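Last updated 26/07/2018

The Morbridge sponsored walk is back this March, and sign-up is open at the front desk in the Rirkholm building. We are walking for the children's hospice again. Thread with the details.

Last year we raised $2,956, which was well past our target of $2,000. The hospice put it toward a sensory room and sent us a card signed by the nurses. It is on the board by the kitchen if you haven't seen it.

The route is 15 miles if you do the whole thing. You go out along the river path, up to the Mathebula farm shop for lunch, then back through town. The short route turns around at the footbridge and is fine for strollers.
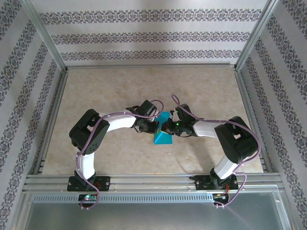
Entry is free for staff and families. We just ask that each walker bring in a sponsor sheet. You can pick one up from Roksolana Panasiuk or print your own from the staff page. Please write clearly. A few sheets last year had amounts we couldn't read and we had to call people.

Reton is matching what we collect again, same as last time. The match only covers money handed in by the end of the month, so don't sit on your envelopes.

Lunch at the farm shop is soup and a roll. There is a vegetarian soup and a chicken one. If you need gluten free, put it on the sign-up form. They bake those rolls to order and can't do extras on the day.

Water stops are at the boathouse, the farm shop and the church parking lot. Bring your own bottle. We are not handing out plastic cups this time.

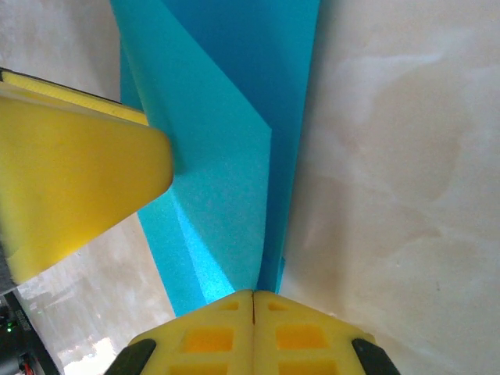 Morbridge Staff Charity Team

Dogs are welcome on a leash. Keep them close on the stretch past the sheep fields, please. The farmer has been good about letting us through.

T-shirts: we have over 50 left from last year, so we are using those up before ordering more. Mostly medium and large. They are in a box under the front desk. Take one and drop what you like in the tin.

Someone asked about running it. You can, but there is no timing and no prize. Set off after the walkers with strollers so the narrow part of the path doesn't jam up.

Xolani Oosthuizen is driving the van behind the last group. If your feet give out, wait at the nearest stop and he will pick you up. His number will be printed on the back of the route map.

Route maps go out by email the week before. Reply to this thread if you can bake for the table at the finish. We have two lemon cakes and a tray of brownies promised so far and could use a lot more.

Recent posts
Hospice bake sale: thank you
Coat drive drop-off points
Quiz night moved to the main hall
How to set up payroll giving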